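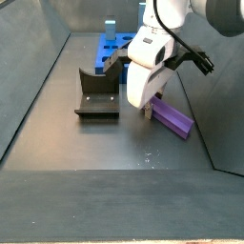
The arm in its bay at Pistside, with a purple rail and the black fixture.

If you haven't walked past bench 2 lately, go have a look! I've been on rails at Torkeck long enough to do them in my sleep, and my thumbs can tell you all about it. Pick one up, turn it, stand it in the fixture, reach for the next one. On a busy shift that was 1150 rails for me, and Anika Fitzsimmons on the late crew had me beat most weeks (she'll say every week). 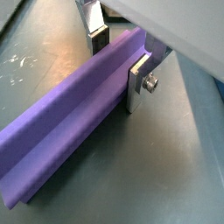
So yes, I was nervous when the Onoren project got announced. I asked Mavis Delacroix straight out whether I should be polishing up my resume, and she sat down with me and went through the new rota line by line. My hours are the same. What's different is that I now set up the job, check the parts and get called over when a rail goes in crooked, and I had 143 pages of manual to read first, which I did mostly on the bus.
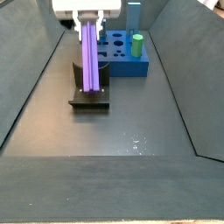 I do miss the chatter a bit. Two people on one bench talk more than one person and an arm, and Anika and I have told Mavis so. She's looking at moving the inspection table closer, maybe by September. Meanwhile, if you want to learn the setup screens, come find me before lunch – I'm happy to show anybody, and there's a spare stool.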